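Trying out grippers at home: a few tips for making the bed and folding the wash

My neighbour Eluned Gough lent me a hand-held gripper in October and I've hardly put it down. It began as a bit of fun on a wet afternoon, and now I have three of them lined up on the landing – a Nullby, a Sarska and a Hudar – and a list of chores I've put each of them through. If you're thinking of doing the same, I hope these notes save you a bit of bother.

Start with cloth, would be my first piece of advice. Everybody wants to begin with mugs and jars, but a tea towel can't break, and it teaches you far more about how the fingers close. Lay it flat, come in low, and pinch up a little fold before you lift. If you grab at the flat of it the fingers just slide about and you end up cross.

Look at the pads before anything else. The Sarska has hard, shiny ones that are lovely on a wooden spoon and hopeless on a pillowcase. The Hudar's are softer and hold cotton very nicely, though they do pick up fluff, so keep a damp flannel handy and give them a wipe between jobs. A quick rub with washing-up liquid and warm water brings the grip back when they've gone slippery.

Mind the weight, too. The Nullby is 300 grams heavier than the Sarska on my kitchen scales, and by the tenth sock I could feel it in my wrist. I do 10 minutes and then put the kettle on.

For a fair comparison, use the same things in the same order every time. Mine are a tea towel, a pair of socks, a pillowcase and something big and dark that's awkward to fold. Write down the drops as you go, because you'll never remember them afterwards! The best I've managed is 32 pieces without a single drop, and that was with the Hudar on a very patient day.

Beds deserve a section of their own. Smooth the quilt by hand first, so you can tell what the gripper has rucked up and what was rucked up already. Work from the near side, and take hold of a dark cloth by a thick fold, well in from the hem.

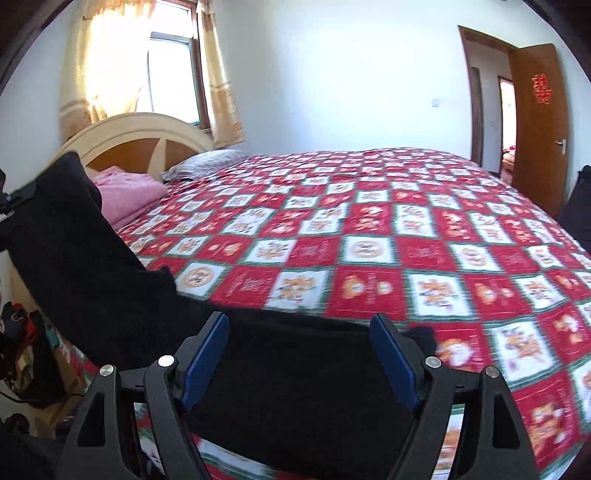 Then draw it towards you slowly and keep your elbow tucked in. A bright window will play havoc with any camera you have fitted, so try drawing the curtains a little, or stand so the light comes from behind you. A busy patterned quilt is a good test as well – plain black on top of red and white squares is easy to follow when you watch your clips back.

Arwel Craddock wrote to ask whether the Dvorak controller is worth having. I've only had a short go with one, and the buttons were rather small for my thumbs, but I'll try it properly on the towels and add a note underneath.

Last updated 09/11/2018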